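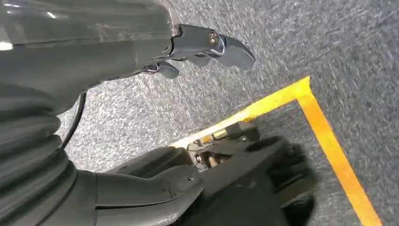 One owner of a Hustach kit wrote in to say that the old version of this section took longer to read than the job took to do, and that step 4 was in the wrong place. Both points were fair. Step 4 is now step 6.

Section 8. Floor Setup and First Finger Check
Revised 2019-08-16

You will need the driver from the Hustach accessory bag, a roll of bright floor tape, and a patch of floor you don't mind giving up until December.

1. Switch off the controller and wait 45 seconds. The arm holds its pose for a while after power-off and then stops holding it.

2. Mark the work area with tape. Press the corners down hard. On carpet they lift first, and the lower finger will find them.

3. Check that the cable under the arm hangs in a loose arc. If it is tight, feed more through the Brelberg clip. If it drags on the floor, take some back.

4. Look over the bellows. The folds should stack evenly. A pinched fold can be eased out by hand.

CAUTION: Do not ease out a fold with the driver. Replacement bellows are part 616 and are priced like jewelry.

5. Find the brass-colored screw where the upper finger meets the gripper head. Turn it until it is snug, then stop. Snug is less than you think.

6. Switch on the controller and choose FINGERS, then OPEN SLIGHTLY. The menu also has OPEN and OPEN FULLY. We did not name these.

7. Bring the gripper over a taped corner and save the position. The display should read 286, give or take a little. If it reads zero, the position was not saved, whatever the cheerful beep suggested.

NOTE: Kits bought with the Gebretsadik base use the same steps but beep twice.

CAUTION: Keep hair, sleeves and fingers away from exposed gears whenever the power is on. Skekari covers fit most gear assemblies and are sold separately, a decision we have heard about.

If the fingers close when told to open, go to Section 11.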